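Okari Furnished Units Program: Progress Report to the Funder, October
Soft Furnishings and Seating, Furkbridge Site

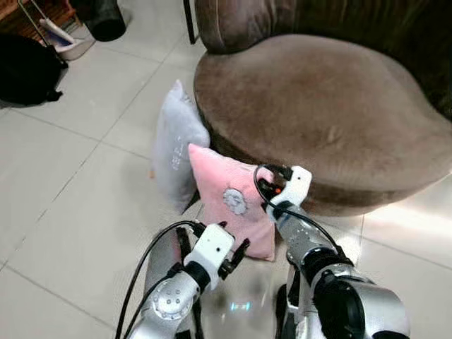

1. Scope of this report

The report covers cleaning, repair and placement of soft furnishings at the Furkbridge site. Beds, case goods and kitchen items are reported separately by the Braltden office. The grant line covers 44 units. All quantities below are from the stock ledger as it stood at the close of the month.

2. Seating

Round velvet ottoman seats and upholstered seats with backrests were inspected for pile wear, seam condition and frame movement. The brown velvet pieces have held up better than the lighter ones. Pile marks on velvet tops are recorded as cosmetic and do not trigger a repair. They are brushed once, in one direction, and left.

Six seats failed the frame check and were sent to Cavalcanti for regluing. Cavalcanti has quoted within the approved rate. Return is expected before the next reporting period, and the units affected have been given substitutes from reserve stock.

3. Cushions

The ledger shows 424 cushions received to date. Covers are sorted by color and by surface decoration. Plain covers go through the standard wash. Covers with embroidery, such as the pink square type with the round scalloped emblem, are washed inside out at low temperature and dried flat. Covers with printed or applied lettering are kept out of the dryer — heat lifted the lettering on several pieces in the first batch, and those were written off.

Light wrinkling after washing is accepted. Pressing was tried on one batch and dropped, as it took more labor than the result was worth.

4. Floor staging

Units with white tile are staged with cushions beside the seating as well as on it. Tile has to be swept and dry-mopped before any fabric is set down. Pale gray covers pick up grout dust along the lower edge, and the staging sheet now calls for a check of that edge at handover. Cushions placed on the floor are stood upright against the seat with the decorated face outward.

5. Variances

Laundry costs ran over the monthly figure by nearly $100. The overrun comes from rewashing pale covers and will be absorbed by the supplies line. No budget transfer is requested.

Delivery of replacement inserts slipped and the order is still open. Washed covers without inserts are bagged by size and held on the upper shelving.

6. Next period

— Close out the Cavalcanti repairs and update the seating ledger.
— Receive and fit the outstanding inserts.
— Revise the care sheet to list embroidered and lettered covers as separate classes.
— Confirm with Braltden which units will be ready for soft furnishings first.

Prepared by Washington Sampaio, Furkbridge site

0 Comments
6 Shares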